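8 September 2024

Bench notes, hide glue vs. fish glue for the chair repairs.

Picked up where I left off in August. The Skitano chairs are still on the rack, four of them, all with the same trouble: front rail tenons dried out and rocking in the mortises. Somebody went at two of them with white glue at some point, and that has to come out before anything else will hold. Warm vinegar on a rag, an hour wrapped in plastic, then scrape. It takes the white glue down to a rubbery film that rolls off under a card scraper. The old hide glue underneath goes soft and smells like a wet dog.

Batch A is the Clidetti granules, soaked overnight in cold water and held in the pot. I had it a little thick the first time and the open time was hopeless. By the time I had the second rail seated the first one had gelled. Thinned it with a spoonful of hot water and it behaved. Note for next time: warm the tenons with the heat gun before brushing. I forgot on chair one and could feel it grab halfway in.

Batch B is the Asadi liquid fish glue straight from the bottle. Much easier. No pot, long open time, and I could get the whole seat frame together and squared before clamping. It does creep if you rush it, so these stay in clamps overnight whatever the label says.

Test joints: 8 in all, scrap beech, half with each glue. Same shoulder, same tenon length, all cut on the one setup so the fit matches. Clamped 42 hours. Negin Ghorbani wants a third set with a looser fit, to see what happens when the tenon has shrunk the way these have. Fair point. Most of what comes in here doesn't fit like a fresh joint. I'll plane a shaving off each cheek and run those after the first set is broken.
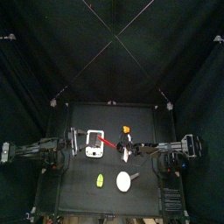

For the loose ones I'm also going to try shimming with veneer, glued to the tenon cheek the day before and pared back to fit. I have done it both ways over the years and never kept notes, so I can't say which held up. The grain on the shim should run with the tenon. Crosswise it splits out when you pare it.

Broke the first pair this afternoon, one of each. Held the rail in the vise and leaned on a bar through the other piece. The hide glue joint let go along the glue line on one cheek and took wood with it on the other. The fish glue joint tore wood on both. I wouldn't read much into it, as the hide glue one was from the thick batch and I have marked it so. The other six stay in the rack until Negin is in, so we can both look at the faces while they're fresh.

Humidity in the shop has been high all week and the fish glue squeeze-out is still tacky. If it hasn't set hard by the time we break the rest, I'll move the rack next to the dehumidifier and write down that I did.

Other things:

- The glue pot thermostat runs hot. Turned it down a notch and checked with the kitchen thermometer. Needs checking again after a full day.
- Stiltis band clamp has a stripped screw. Taped it, don't use it on a seat frame.
- Granules nearly gone, enough left for one more batch.
- Chair three has a crack in the back leg above the side rail that I missed at intake. Thin hide glue worked in with a palette knife, cauls both sides, waxed paper. Leave it alone until the rails are done.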